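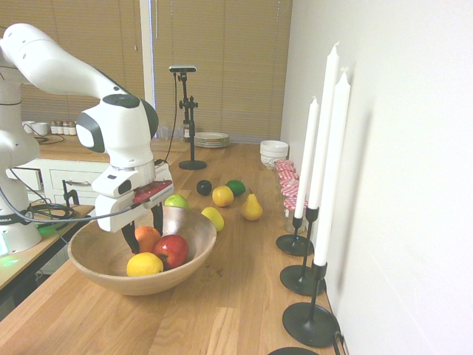

Side view, bowl task, gripper at the orange.

Notebook, March, 4:10 pm
Fruit-into-bowl, view dropout runs
12 shares | 2 comments

Search this notebook
Enter keywords

Picking up from Lilla's note. The question is still whether the policy needs both outside views or whether it has been leaning on one and ignoring the other. Training set is the same as last time, 3,170 demonstrations, all teleoperated, no new ones added. I trained 2 checkpoints overnight on Brirnholm. One sees both views every step. The other has one view blanked at random during training (Radulović masking, per-episode, not per-frame).

Ran 23 trials on each. Fruit laid out loose on the counter, candles and jars left along the wall as clutter. Same start pose for the arm. I did not reset the layout to a template between trials, only moved the pieces by hand until they looked different.

With both views on, I can't separate the two checkpoints. With the side view covered, the plain one gets bad fast. It reaches the bowl and then hesitates above the rim, and twice it closed on nothing. The masked one slows down but mostly finishes.

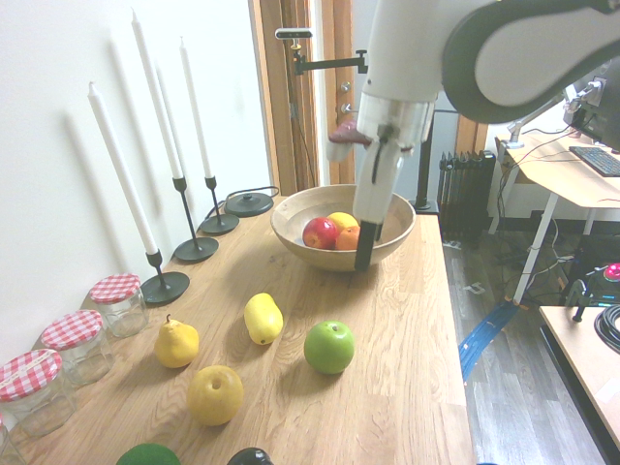
Release height is the part I don't like. When there is already fruit in the bowl the fingers go down deep beside it and sit close to the wall before opening. Sándor thinks this comes from the demonstrations, where Oranuch and I both placed low so things wouldn't roll. I think he's right, but I want to check the gripper heights in the logs before saying so in the writeup.

Other things:
- Lemons are worse than the round fruit. Grasp angle is off when they lie diagonally. Same in both checkpoints.
- Lajos asked for force readings on the rim. Not logged today, the Itden script was off. Turn it on first thing.
- Colleen wants the Curnmont baseline in the same table. It needs its own calibration pass, so half a day.

Next: repeat with the other view covered, same trial count. Don't touch the stand by the plates before then or the extrinsics are gone.

2 comments
Log in to reply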